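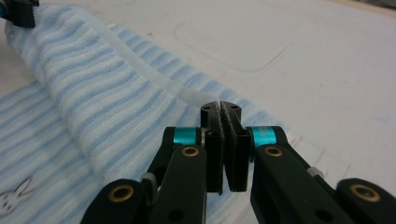 The fingers of a hand-held gripper over a folded striped cloth at Menwood. Photo: Joyce Muli

The crack came at the end of a long shift, a little after 4 p.m. Small sound. Like a pen cap, says Naomi Kombo, who had the tool in her right hand and a half-folded towel under it. One finger went soft. The other kept closing. It closed on the side of her thumb.

Two stitches, a bruise, home by dinner. And a month of arguing at Menwood over a part the size of a coat button.

Menwood folds things. Towels, pillowcases, baby cloths, over and over, on white tables, with grippers held by people. The recordings go to Brivitz, which wants to build a machine that can handle a hotel's laundry. Nobody at either place had filed a single injury before August. It's a hand tool. You squeeze, it pinches. How bad could it be?

Bad enough if a bushing walks. Each finger hangs on linkage arms, and the arms turn on little brass rings pressed into the plastic. Keep the rings seated and the two fingers stay parallel. Let one creep out of its hole and the arm goes crooked, the load shifts, and the operator squeezes harder to make up for it. Kombo had been squeezing harder for days.

"I thought I was tired," she says. "Towels are thick when you fold them in three. You figure it's the towel."

Mwajuma Temba, the shop's repair tech, took the tool apart that night. The hole had gone oval. She pulled 10 more off the rack and checked those too -- five had play in at least one joint. None had been flagged. The daily check sheet asked about the grip pads, the screws and the battery. It did'nt ask about the joints at all.

Then the blame part. Brivitz said the tools were run past their hours. Menwood said no one ever gave them hours. Ignacio Yazzie, who handles safety for Brivitz, now admits the second point. "There was a number in a design document. It never made it into the box."

What's changed? Joints get wiggled by hand at the start of each shift, and any click means the tool goes in the red bin. Arms are swapped on a schedule. Banura, the machine shop that makes them, is trying a flanged bushing that can't slide out the back. Temba likes it, mostly. She says it adds drag and the folders will complain. They already have.

Kombo wants a stop on the grip force, something that lets go when one side gives. Yazzie says a version is being tested, no date yet. It adds about two ounces, and that's a lot on a wrist by mid afternoon.

She's back at the table. Same towels, same motion, thumb tucked in a bit more then it used to be. She does the wiggle check before every shift, and again after lunch, which the new sheet doesn't ask for.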